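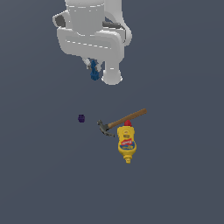
*White arm over a gray surface.*

# Sollari Rebound Net, one season in

I coach an under-12s soccer team and I also have a kid who will not stop kicking a ball at our garage door, so between those two things I was always going to end up buying a rebounder. I went with the Sollari. It cost me $290 with the ground pegs thrown in, and I've had it out in the yard or down at practice most weeks since January.

Quick version: I like it a lot, I'd buy it again, and the instructions are terrible.

## Putting it up

The box says two people. Syahrul Ong from our coaching group came over to be the second person and we still spent most of an afternoon on it. The frame tubes are all very nearly the same length (why??) and the stickers that tell them apart fell off in the box. Once you've got the four corner pieces sorted out, the rest goes quickly. The net hooks on with elastic loops, and you want to do opposite sides as you go, like tightening the bolts on a car wheel. We went around in a circle the first time, ran out of stretch at the last corner and had to take half of it back off.

After that it folds without any tools. I can get it into the back of the car by myself if the seats are down.

## How it plays

This is where it beats the cheap one I had before, a Rindley that sagged by the end of its first summer. The Sollari gives the ball back with real pace. Stand ten steps away, side-foot it firmly, and it comes back to your feet at a speed you have to deal with. The angle adjusts with a pin on each side. Steep is good for ground passes, and laid back it pops the ball up for volleys and chest control. The middle setting is the one my kids fight over, because it gives you a bouncing ball that's different every time.

Anjani Sumampouw, who runs our goalkeeper sessions, borrowed it for a couple of weeks and didn't want to give it back. She has the keeper face the net and throws past their shoulder so they only see the ball late. I tried it myself and took one on the chin!

Passing drills are better too. With 14 kids on half a field there's always somebody standing around, and a rebounder gives you a station that runs itself. Left foot only, two touches, swap after a minute. They complain about left foot only. They complain about everything.

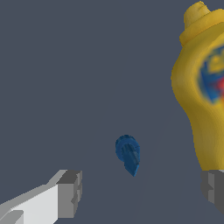
## What I don't like

The pegs. They're fine in soft grass and useless in the baked ground we get by August, so the whole thing creeps backward an inch at a time when the bigger kids hit it. I put a sandbag on each back leg now. On turf you can't peg it at all, so you'll need the bags there anyway.

It's also loud. Every shot makes the frame ring, and my neighbor has been very nice about it so far.

One loop snapped over the summer. I wrote to the company, and Yusri Wibisono in customer service mailed me a bag of spares without asking for a receipt, so full marks there.

## Compared with the Wirkwood

Our club has the big Wirkwood, the double-sided one. It's heavier and it stays put, and if you've got a shed at the field and never need to move it, get that. The bounce is a bit deader to my eye, though Tetteh Agbenyega, our under-16s coach, says I'm imagining it. For a family, or a coach who hauls everything from home, the Sollari makes more sense.

## Should you get one?

If your kid plays more than once a week, yes. If they're little and just starting out, a wall is free. I'd knock a star off for the pegs and the stickers and leave it at four out of five.

Mine's staying out until the snow comes, then it goes up in the garage rafters. I'll add to this if the net doesn't make it through a second year.

*Posted October 2023*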